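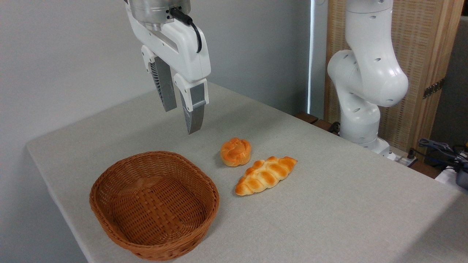
A table covered with a pale grey-beige cloth

Tablecloth

A tablecloth is a piece of fabric laid over a table, either to protect the surface, to dress it for a meal or simply to make a room look finished. It is one of the oldest household textiles still in daily use, and one of the most varied. Linen, cotton, wool, silk, lace, oilcloth and a whole range of modern synthetics have all been put to the job.

History

Cloths on dining tables are mentioned by Roman writers, and by the Middle Ages they were a fixture of wealthy European households. Many medieval tables were plain boards set on trestles, taken down once the meal was over, and a long white cloth turned them into something splendid. Diners often wiped their hands on the overhang, or on a separate narrow strip laid along the edge. Napkins for each person came into wider use later.

The great prize of the early modern table was linen damask, in which the pattern is made by the weave itself and appears and fades as the light moves across it. It is a wonderful thing to see by candlelight. Hunting parties, coats of arms, biblical stories and whole city views were woven into cloths of this kind, most famously in the Low Countries. Fine examples were passed down through families and listed piece by piece in wills.

Trarnwood linen

A smaller tradition grew up in the market town of Trarnwood, where a household inventory of 1662 lists "a bord cloth of the towne making". Local weavers worked a simple diamond pattern known as goose-eye, mostly in unbleached yarn, and sold their cloths at the April fair. The Widmer mill took over much of the work in the nineteenth century and at its busiest ran 30 looms. Its pattern books survive, and they are a delight: 288 numbered designs, many with the weaver's own corrections in the margin.

The textile historian Aníbal Giraldo has argued that the undyed cloths were meant for everyday use and the bleached ones for sale, which would help to explain why so few of the plainer sort have come down to us. Cristian Londoño disagrees, pointing to orders for unbleached cloth in the letters of the Sevwood estate. The question is still open.

Materials

Linen is strong, takes starch well and grows softer with washing — old linen has a suppleness that new cloth can't match. Undyed, it ranges from cream through oatmeal to a soft grey, depending partly on how the flax was retted. Cotton is cheaper and easier to iron. Oilcloth, originally fabric coated with boiled linseed oil, brought wipe-clean tables to the kitchen long before plastic-coated cloth replaced it.

A thick undercloth of felt or brushed cotton, sometimes called a silence cloth, may be laid beneath. It deadens the clatter of plates and stops the top layer from sliding.

Size and drop

The part that hangs over the edge is called the drop. For everyday meals a drop of 15 to 20 centimetres is common, while formal cloths hang lower and banqueting cloths may reach the floor. To find the right size, the drop is doubled and added to both the length and the width of the table. Round tables take a round cloth, though a square one laid over them gives four handsome points.

See also

Damask
Napkin
Oilcloth
Table runner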